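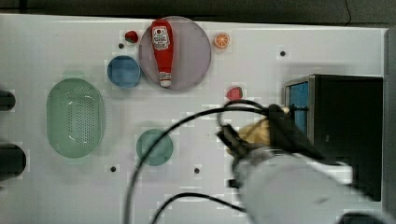 Home | News | Projects | Contact

Skavell workshop arm moves to kitchen tabletop tasks

Print this page | E-mail this page

Members of the Skavell shared workshop have begun bench work on Lusus, a tabletop robot arm built for sorting kitchen items. The white work surface carries a toaster oven, a colander, a plate with a ketchup bottle and small toy foods.
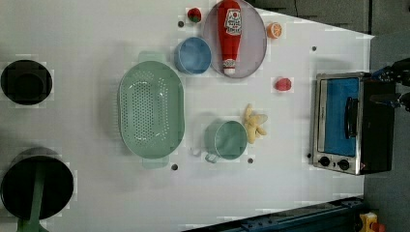

Build lead Tiziana Villa logged 473 runs through March on the first controller. The current version – revision 3 – changes the grip force limits and the cable routing at the wrist.

"Round items at the rim of a plate remain the slowest case," said Manuela Marchetti, who wrote the control software.
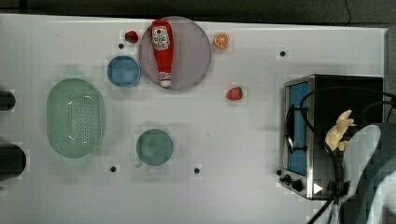 Run 474 opened the log for revision 3. Parts drawings and a wiring list of 137 lines are available to members on request from the Skavell workshop desk.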